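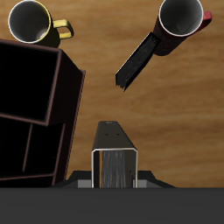

Slide 1: Two mugs, an organiser and a black book on a wooden tabletop.

Talks > Small Office Series > Keeping Paper Records

2026-05-13
By Lamduan Chuensuk

Start with the first slide up while people find a seat. Say who I am and that I ran the records room at Norkmont until April.

Opening point. Most small offices keep paper for too long and can't find it when they need it. When I took over at Norkmont we had 2,814 folders in the back room. Prapai Kaewsai and I went through every one. Only 200 had been opened in the past year.

Ask the room: who has a box they haven't looked in since they moved offices? Wait for hands.

Next, sorting. Three piles - keep, scan, shred. Do the shred pile last. Anything with a signature goes to keep until the person who signed it, or their manager, says otherwise. Tax papers follow your accountant's rule, not mine.

Labels. Write the year first, then the client, then the subject. We tried colour coding for a while and gave it up when the green stickers were discontinued. Don't spend long on this, it always gets a question at the end.

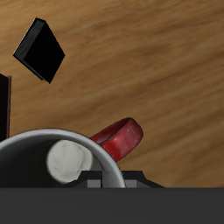 Slide 2: Black block on a wooden surface.

The day book. One line for each folder that leaves the room: date, name, folder number. Siebe Kramer kept ours and filled 50 pages in the first year. Read out the Wustetti story here if time is good. Short version: the lease was missing for 17 days, and the day book showed it had gone to the Shojaei meeting and stayed there.

Someone will ask about doing this in a spreadsheet. Fine, as long as it gets filled in at the door. Ours didn't.

Storage. Keep boxes off the floor and away from outside walls. Fill them so the folders stand up without being jammed.

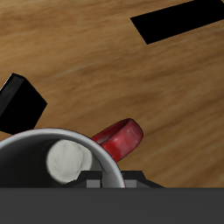

Set a date each year for clearing out, and put it in the calendar before leaving the room. We picked the week after the audit. Abenezer Teshome will have the sample retention schedule at the back table - one per office, please.

Questions. Hand the microphone to Vichien for the left side of the hall.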